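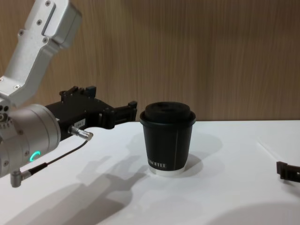

The case for drinking it here

Somewhere in the past ten years, the coffee shop stopped being a place and became a pickup window with chairs. I noticed this in October, when I asked for a cup at a café called Karakaya and the young man behind the counter looked at me as if I'd asked to see the wine cellar.

"A cup," I said. "To drink from. I'm staying."

He went into the back. I could hear drawers. He came out with a mug that said Flevholm Rowing Regatta and a face that said don't make a habit of it.

I've been going there for 17 years, so I feel entitled to complain. When Kyriaki Tsakiris ran the place it had thick white cups with saucers, and a saucer is a wonderful object. It holds the spoon, the sugar wrapper and the small cookie you told yourself you didn't want. You can't walk down the street with a saucer. It pins you to a chair for the length of a coffee, and for that length you're more or less a free person.

The takeaway cup makes the opposite deal. It lets you leave, and once you can leave you start to feel you should. I have watched perfectly relaxed adults sit down with a lidded cup and keep their coats on. They perch. They drink through a slot the size of a lentil, so they can't smell the coffee, can't see how much is left, and find out how hot it is only by injury. Then they carry the last third to the car, where it rides in the holder until somebody sells the car.

My friend Umut Yüksel says I'm being a snob, and he has a point. People have trains to catch. They have toddlers. A nurse coming off a night shift doesn't need a lecture on crockery from a man with a free morning. I'd never take the lidded cup away from anyone who is going somewhere. My quarrel is with handing it to people who have just sat down.

The usual argument is labor. Cups have to be washed, and washing takes hands. Güven Kurtuluş, who manages Karakaya now, told me he'd bought 34 proper cups when he took over and was down to a handful by the end of the year. Some broke. Most went home with customers, which I take as proof of how badly people want a cup. He switched to paper, and he orders it in boxes of 400. He did not seem proud of this, but he did seem rested.

Fine. I can't solve dishwashing. I would pay a little extra for the cup, though, and I'd even leave a deposit, like a man renting a rowboat. What I'd like most is simply to be asked. "For here or to go?" used to be the first question in any café, and it was a decent one. It assumed you might have a choice about your morning.

Güven did keep the Regatta mug. It lives on the shelf above the register, and when I come in he reaches for it without a word. It has a chip on the rim, right where a right-handed person drinks. I've learned to use my left.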